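Kenitz wire file organizers and desktops: frequently asked questions

This page covers the triangular wire organizer and the light wood-grain desktops it is usually ordered with. Assembly sheets for the Turska desk frame are kept on a separate page.

What is the organizer made of?

Thin metal rod with a matte black finish. The rods are bent into triangles and joined near the bottom by straight rods, which also form the base. There are no side panels and no drawer. Files stand in the gaps between one triangle and the next.

Does it need assembling?

No. It ships in one piece. Remove the card sleeve and the two cable ties before use. Cut the ties with scissors and keep the blade away from the finish.

Which way around does it go?

On the stepped model the tallest triangle goes at the back and the lowest faces the user. Tabs on the rear folders can then be read over the front ones. It can be turned side-on where the desk is shallow, but the tabs are harder to read in that position.

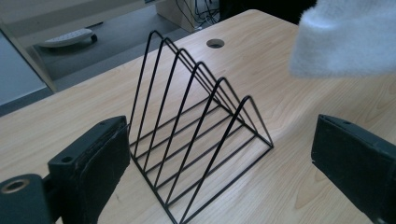

Leave clearance behind the back triangle if the desk has a cable hole. A plug pulled up through the hole needs room to turn, and a full organizer is awkward to shift once cables are in place. We suggest 100 mm.

What sizes of paper will it take?

A4 and letter, in manila folders or plastic sleeves, stood on the long edge. Foolscap also fits but overhangs at both ends. The slots are too wide for single loose sheets, which will bow and slide down between the base rods. Put loose sheets in a folder first.

How much can it hold?

Up to 30 standard manila folders, depending on how full they are. Load from the back and work forward. Lever arch binders are too thick for the slots and should go on a shelf.

Will it tip?

It is stable when loaded evenly. One heavy folder in the front slot with the others empty will make it rock if the desk is bumped. Move the heavy folder to the back.

Can I keep things other than paper in it?

Yes, within reason. Tablets, slim notebooks and mail are all fine. Soft items such as gloves, socks or plush toys tend to sag through the gaps, and loose-knit fabric may catch on a rod end. Stand or lay them beside the organizer.
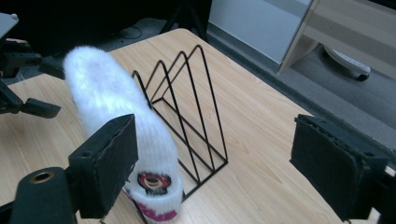 Envelopes smaller than the slot width should be grouped with a bulldog clip. Pens need a separate cup — the base is open and they roll straight out.

How do I clean the organizer?

Dust it with a dry, soft brush. For marks, use a cloth wrung out in warm water with a drop of dish soap, then dry each rod. Do not use steel wool, abrasive cream or solvent. Chips can be touched up with any matte black metal paint; let it cure overnight before the base goes back on the desk.

Will it scratch the desktop?

Lifted and set down, no. Dragged under load, it can. Grit trapped under a base rod is the usual cause. Wipe the desk before moving the organizer, or fit the clear adhesive dots sold under part number 210. They are supplied in packs and trimmed with scissors.

What should I use on the desktop itself?

A barely damp microfibre cloth, wiped along the grain lines, followed by a dry one. Silicone polish leaves a film that shows under overhead light and makes the organizer slide. The Gaselwood and Jatoi tops share the same care instructions, although the Jatoi has the glossier finish of the pair.

How do I check for scratches?

Clear the area and look across the surface at a low angle, with a lamp or window on the far side. Fine scratches show as breaks in the reflection. Directly from above, glare can hide them, and on a pale top the grain lines are easily mistaken for damage. Run a fingernail across anything doubtful. If the nail does not catch, it is most likely grain or residue.
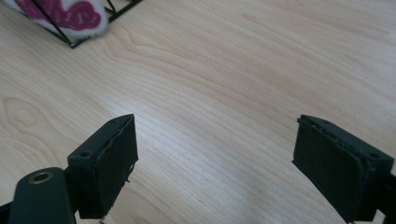
One customer wrote in July that the lamp test had shown her "scratches" to be dried polish, and that they came off with 2 passes of a damp cloth. She asked whether the polish would have done any lasting harm. It should not, provided all of the film is removed.

Are replacement parts available?

Adhesive dots and grommet rims are. Single triangles are not, as the joints are welded. A bent rod can usually be eased back by hand if the bend is slight — warm the room first if the desk is in a cold garage, and stop if the finish starts to crack.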